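Food flask for a Year 1 child - which size, and does the preheating matter?

Packed Lunches and School Meals > Flasks, boxes and bottles

pennyroyal_k
Posted December 11, 2021

My daughter has gone off sandwiches completely and wants hot pasta like her friend has. I've been looking at the Gramon 300 ml flask, the one with the wide neck, and the Prutitz one, which is a bit taller and comes with a folding spoon in the lid. She eats at ten past twelve and I pack at half seven. Does the food stay hot that long in a small one? And can a five-year-old get the lid off by herself? The dinner ladies at our school will help but there are a lot of children.

tuppers
We have the Gramon. 300 ml is right for that age, mine is six and leaves a bit most days. Fill it with boiling water, lid on, leave it while you do everything else, tip it out, then put the food in very hot. If you skip that it's lukewarm by lunch.

moss_and_marrow
Disagree on the size. 300 ml sounds fine until you put pasta shapes in, they take up a lot of room. My son was coming out of school starving. We went up a size and he finishes it.

tuppers
Depends on the child I suppose. Mine also has fruit and a yoghurt.

moss_and_marrow
So does mine.

halfterm_dad
Lid question - the Prutitz was a no for us. The steam makes it grip and our daughter couldn't shift it, and nor could I once without running it under the tap. The spoon is good though. We kept the spoon and use it with a different flask.

pennyroyal_k
That's useful, thanks. Is the Gramon lid easier?

tuppers
Easier, yes. It has a rubber ring round the outside. Don't do it up as tight as you can, just until it stops. Practise at home with it cold first and then with hot food in.

quillback
I'll put in a word for not bothering with a flask at all. We did one for two terms. The washing up was horrible, tomato gets into the seal and stays there, and half the time it came home full because she'd been talking. She now has a Jarkilia box with the divided tray and cold pasta salad, and she eats all of it. It was on offer in May so it may be dearer now.

halfterm_dad
Cold pasta isn't the same thing in December.

quillback
They eat in a heated hall. She isn't on a building site.

moss_and_marrow
Quillback is right about the seal. Take it out every night and wash it separately. If it already smells, bicarb and warm water overnight does it, then leave it to dry with the lid off. Don't put it away closed.

brambleside
Can the Gramon go in the dishwasher? The leaflet with ours says top rack for the lid and hand wash for the flask, but the shop page says all of it can go in.

tuppers
I hand wash the flask. I put the lid through and it's been fine for over a year.

halfterm_dad
I'd go by the leaflet.

dottie_w
My gran packed lunch for the mill in an enamel tin with a date of 1934 stamped under it and I still have it. No good for pasta. I use it for biscuits.

On the original question, think about the bag too. A tall flask won't stand up in most of the soft lunch bags and it ends up on its side. We have a Mutiso bag, which has a pocket at the end, and the short flasks fit but the Prutitz doesn't. Measure before you buy.

pennyroyal_k
Hadn't thought of the bag. Hers is one of the flat ones from the supermarket, so I might need a new one as well.

brambleside
You can put the flask in the main school bag and leave the rest in the lunch bag. Ours do that. Put a name label on it in that case.

quillback
And then it gets left on the peg and she has a yoghurt for lunch. Ask me how I know.

pennyroyal_k
I've ordered the Gramon in the 300 ml. If she's still hungry I'll put in more bread, and if it's no good I'll try the cold pasta after Christmas. We'll practise the lid over the holidays.

moss_and_marrow
Fair enough. Use small pasta, the little stars or the short macaroni. You get more in and it's easier off a spoon.

tuppers
And a bit more sauce than you think, it soaks in over the morning.

dottie_w
Not a flask question, but I've moved all our lids and boxes out of the cupboard and into a wire basket, and it's much easier to find things in the morning.

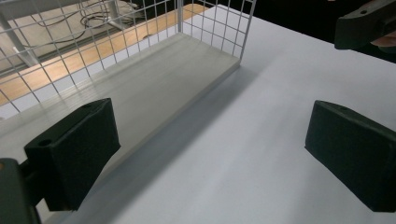
White wire basket with a solid base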